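Seeing and Naming Color
Week 1 notes, Monday section
26 August 2019

These are my own notes cleaned up from the lecture, so they ramble where I rambled. If you were in the room you can skip the first page or so. If you were stuck in the add/drop line like half the class, read the whole thing and then borrow someone's notes for the diagrams I drew on the board, which I'm not going to try to redraw on a keyboard.

Housekeeping first. Lab sections are run by Babita Gautam and Tiago Louro and they start next week in the Pimgate building. The reading is chapter 2 of the course pack. Please buy the spiral-bound one, the loose pages go everywhere.

Where is the color?

I opened by asking where the color of a tomato is. Junaid Niazi said "on the tomato," which is what everybody believes until they take this class, and it's a perfectly good answer for buying tomatoes. The trouble starts when you ask what's on there. The skin of the tomato soaks up some of the light that falls on it and sends the rest back. What reaches your eye is a mix of wavelengths, and that mix depends on the skin and also on the lamp. Change the lamp and the mix changes. So if color were just the light coming into your eye, your tomato would be a different color at the store, in the parking lot and on your kitchen counter.

It isn't, much. You carry it home and it stays red the whole way. Hang on to that, because we come back to it under constancy.

In the eye you have rods, which do most of the work in the dark, and cones, which do most of the work in the day. Most people have three kinds of cone. They get called red, green and blue in a lot of books, and I wish they didn't, because the "red" one doesn't respond best to red at all. Long, medium and short is better. I'll mark you right for either on the quiz but I'll sigh a little.

The thing to get into your head is that one cone on its own is color blind. A single cone can only say "a lot" or "a little." It can't say whether it's getting a little of its favorite light or a lot of some light it barely responds to. Color only shows up when the signals get compared. (This is the part where I drew the two overlapping humps. Look at the humps! They overlap so much that people are always surprised.)

Opponent pairs

After the cones, the signals get sorted into pairs that pull against each other: reddish against greenish, bluish against yellowish, light against dark. You can see why somebody thought of it just from how we talk. You can have a reddish yellow, we call it orange. You can have a reddish blue. But try to picture a reddish green. Not brown, not a plaid, a single color that's both at once. Most of you made the face.

The afterimage demo was supposed to convince you of this and the projector was too washed out to do it. Try it at home: stare at a patch of strong green for as long as you can stand, then look at a blank wall. You should get a pinkish ghost that slides around when you move your eyes. If you get nothing, stare longer and blink less.

Contrast with the surround

A patch of color doesn't get judged alone. Put a mid gray square on black and it looks pale. Put the same square on white and it looks darker. Same paint. It works for hue as well, so a gray patch on a strong green will drift a bit toward pink. Quilters know this and so do house painters, usually the hard way.

What pulls your eye in a view is mostly difference from the neighbors. A lime green car in a field of lime green cars is nothing. Put a small bit of it in the middle of a lot of white and you go straight to it.
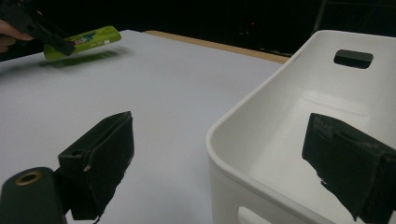 Lime green over a white tabletop.

Rukhsana Rana asked whether that's the hue or the lightness doing it, and it's a good question. Both, and also a third thing, how saturated the color is. It helps to keep those apart, so write them down:

Hue is what you'd call the color family. Green, purple, orange.
Lightness is where it sits between black and white.
Saturation is how strong it is, how far from gray.

Pastel pink and brick red can share a hue. Navy and sky blue, close enough for our purposes. When you describe a color in your lab write-up I want all of those mentioned, even if you just say "a light, strong, slightly yellow green." That already beats "green."

There's an old habit of talking about color as if hue were the whole story. Then you print your chart on a black and white printer and two of the bars come out the same gray, and you learn about lightness at the worst possible moment.

Small patches are different

This surprised me when I was a student and I still like it. Color vision gets worse for small things. Your eye is good at fine detail in light and dark, and much sloppier about fine detail in hue. Blue is the worst of the lot, because the short cones are scarce and there are hardly any of them in the very center of your gaze. Tiny blue print on black is miserable to read. Tiny yellow print on white is worse.

So when somebody draws a little cartoon or a logo that has to work at the size of a thumbnail, they give it dark outlines. The outline carries the shape. The fill colors can be a bit smeary by the time they get to you and you won't mind, you'll say "oh, it's blue and red" and feel sure about it. Comics printing leaned on this for years. The colors slopped over the lines all the time and readers didn't care.

Try this with anything you've got lying around that has a bright border and a small printed picture in it. Prop it up across the room and walk backward. Somewhere along the way the picture turns into a blob while the border is still plainly its own color. Note which colors in the picture go first. Waqas Sandhu tried it in the hallway during the break and backed into the recycling, so look behind you.

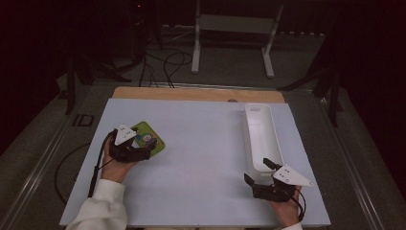 Constancy

Back to the tomato. Your visual system is making a guess about the lamp and taking it out of the sum. It isn't a conscious guess and you can't switch it off. It uses whatever is in view: the brightest thing around, the average of everything, the way shadows fall, what you know about the room.

White surfaces are the easy case to check for yourself. Go sit at a white table near a window late in the day and look at it properly. Part of it is leaning blue, the part near the lamp is leaning yellow, and there'll be gray patches wherever something leans over it. You'd still swear on your life that the table is plain white all over. Painters have to be taught to see the blue. It takes months, and my aunt, who taught watercolor in Plavdale for most of her life, used to make beginners look at a tablecloth through a hole punched in an index card. Through the hole you lose the surroundings, so the guess falls apart and you see the bluish gray that was there the whole time.

We're doing the index card in lab. Bring one. The hole should be the size of a pencil, no bigger.

Constancy fails when the clues are thin. One lamp, one object, nothing else in view, and people will give you wildly different answers. It also fails when the lamp is strange, like those orange parking lot lights that leave you hunting for your own car. There just isn't enough in the light to work with.

And it fails in photos, sort of, because you're sitting in one light looking at a picture of another. Cameras make their own guess at the lamp. Sometimes it's a bad guess and everyone at the birthday party is yellow.

Something to chew on: is constancy a mistake? I had some very firm opinions from the back row that it's an illusion, since you're "not seeing the real light." I'd say you don't usually want the real light. You want to know about the tomato.
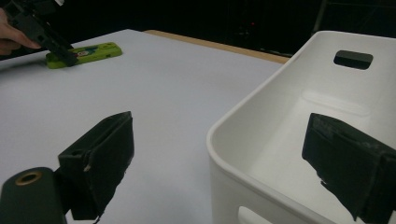

Color names

I ran short on time so this part is thin, and we'll pick it up again.

You can tell apart a huge number of colors side by side. You can name very few. If I hand you a box of 1000 paint chips you can put most of them in a sensible order, and then if I ask for a name on each one you'll run dry pretty fast and start saying things like "sort of teal?" I did a version of this with last January's class and the sheets came back with 37 different names, with a lot of people writing "green" over and over and one person writing "Grandma's bathroom."

What people do agree on is the good examples. Ask for the best red in the box and the fingers go to the same corner. Ask where red stops and orange starts and you'll have a fight. Languages cut up the box differently too, and some that have one word where English has green and blue get along perfectly well. Speakers of those languages can see the difference. They just don't have to mention it.

Lime is a fun one. Is it a green or a yellow? In class the vote was for green by a mile, then I put a lemon yellow out of the picture and a forest green into it and some of you switched. Same chip! That's the contrast section sneaking back in through the names.

For next time

Read chapter 2 and skip the box on printing inks, it's out of date.

Make your index card.

Pick 4 objects at home that you'd call green. Look at each one by a window and again under a lamp, and write down hue, lightness and saturation in plain words both times. No photos please, I want your eyes and not your phone's. If you have a color vision deficiency, do it exactly the same way and write what you get. There's no wrong answer on this one, and your notes will be useful when we get to the missing cone material.

Tiago has spare copies of the handout from the Mughal miniatures exhibit if you want to see what people did with very small areas of very strong paint. Ask him for one in lab.

Office hours are in the Ustgate annex, second floor, the door with the paint chips taped to it.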